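Cold rooms and other family traditions
January 3, 2019

I grew up in a house where heating the bedrooms was seen as a moral failing. My father, who would drive 32 miles for a decent pork pie, would not spend a penny on warming a room in which people were only going to be unconscious. We had a radiator on the landing. It was for looking at.

So I've spent the past 11 winters sleeping with the window open and telling people it's good for me. Angus Semple, who has the flat below mine, says he can hear my teeth through the ceiling. He keeps his own place at the temperature of a tomato house and walks about in shorts.
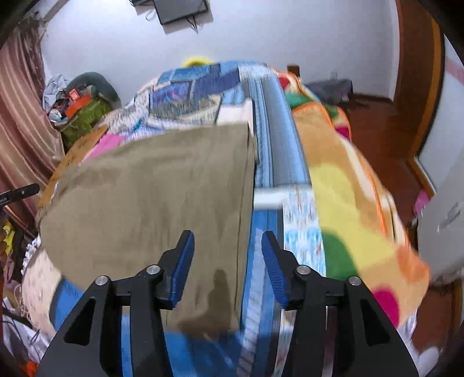

Bedding, in layers. Khaki on top.

The trouble with layers is that you have to get out of them. I wake at six, decide to get up, and then lie there going over my position until ten to seven. I have composed whole letters to the council in that time. None has been sent — the desk is on the far side of the room.

Bo-ram Gil at work swears by a hot drink before bed and lent me a tin of something called Tumow, which tastes like a warm biscuit that has had bad news. I slept well on it. I also got up twice, which rather used up the benefit.

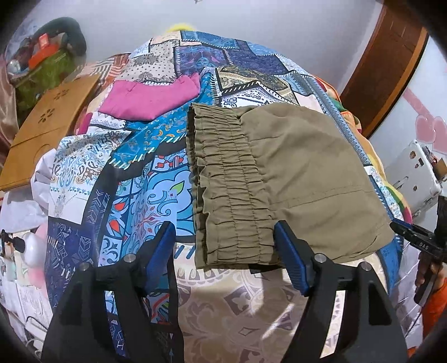
The patterned comforter, all paisley and zigzags.

My sister has now offered me her old electric blanket. I said I'd think about it, in the voice our father used for double glazing. He's 87 and had central heating put in last March. He rang to tell me how lovely it was and asked if I was still being silly about the window.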